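Archives > Workshop and Automation list > Equipment and budgets > Re: Second arm for the packing bench

Subject: Re: Second arm for the packing bench
Date: 17 February 2020

I've read the proposal twice now and I'm still not convinced, so I'll answer it in pieces. The original is quoted where I need it.

> We would like to put in for a second arm at Drumitmont before the
> May round closes. Lasholm have quoted 2000 for a refurbished unit,
> delivered, and say they can hold that price until the end of the
> month. The first arm is booked solid and people are queuing for it.

Booked is a slippery word. I went through the booking sheet and there are 224 hours against the arm since we started keeping the sheet properly. The arm's own log has it moving for a good deal less than that. The rest is people setting up, people clearing up after the last lot, and slots that were taken in case they were wanted. I've done that myself, so I'm not pointing fingers. But if half the queue is for the bench and the power sockets, a second arm on the same bench will make it longer.

As for the price being held until the end of the month, every quote I've ever had from anyone was held until the end of the month.

> The 2000 covers the arm and controller. We already have most of
> the other bits we would need.

Which bits? The quote from Lasholm lists arm, controller, pendant and one cable set. It doesn't list a gripper, a wrist camera, a mount, a stand, an emergency stop or any training. I asked Ogunleye for a price on a gripper and camera to match what we have and they came back with 994 before delivery. So we are already near enough half as much again, and that's with nothing to bolt it to. The spare gripper in the cupboard has a finger missing and I wouldn't plan a purchase round it.

"Refurbished" also needs some picking at. I'd want to know what was replaced, whether the joints were opened up, and who pays the carriage if it has to go back. The quote says 8 weeks' cover. Eight weeks will barely see us through getting it installed, if the last one is anything to go by.

> A second arm would let us run two packing tasks side by side and
> double the amount of work we get through.

It would double the amount we could get through if the arm were the slow part. Has anyone timed it? When I sat with it for an afternoon, the slow part was putting things back where they started, and that is done by hand. Two arms means two lots of putting back. Unless there's a second person in the budget too, I can't see where the doubling comes from.

Then there's the room. The present arm has its reach across the box, and beside it there is a fair amount of kit that didn't get there by planning. Before we talk about a second one I'd like somebody to draw the bench to scale, with both reaches marked on it, and the cable runs. A sheet of squared paper would do. If the two circles overlap we will need some way of keeping them from meeting, and that's more software and more of somebody's time, neither of which is in the proposal.
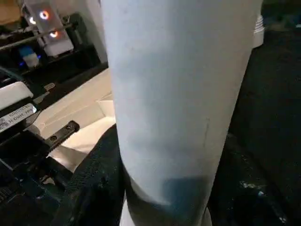 I'd also ask about the computer. The proposal assumes one machine can run both. Perhaps it can – the people at Estell told me theirs does, but they run slower and with fewer cameras, and they were a bit vague when I asked how often it falls over. If we need another computer then that goes on the bill as well, and it ought to go on now and not as a surprise in the summer.

> If we miss the May round we will have to wait a full year.

Yes, and a year might be no bad thing. We would have a year of proper logs by then. I've seen too many things bought because a round was closing, and I could name the shelf they are on.

So I'm not voting for it as it stands. What would change my mind is a full cost, with gripper, camera, stand and stop in it; a drawing; a week of timings that split arm moving from person fiddling; and a second quote, from anybody at all. If that lot comes back looking good I'll second it and help carry the thing up the stairs.

One small matter while I'm here – whoever keeps the booking sheet, could we have a column for "slot not used"? It would save a lot of this arguing.

Recent in this list
Re: Booking sheet, yet again
Drumitmont bench: sockets and extension leads
Ogunleye delivery charges
Notes from the Estell visit
Spare gripper, is it worth mending?
What goes into the May round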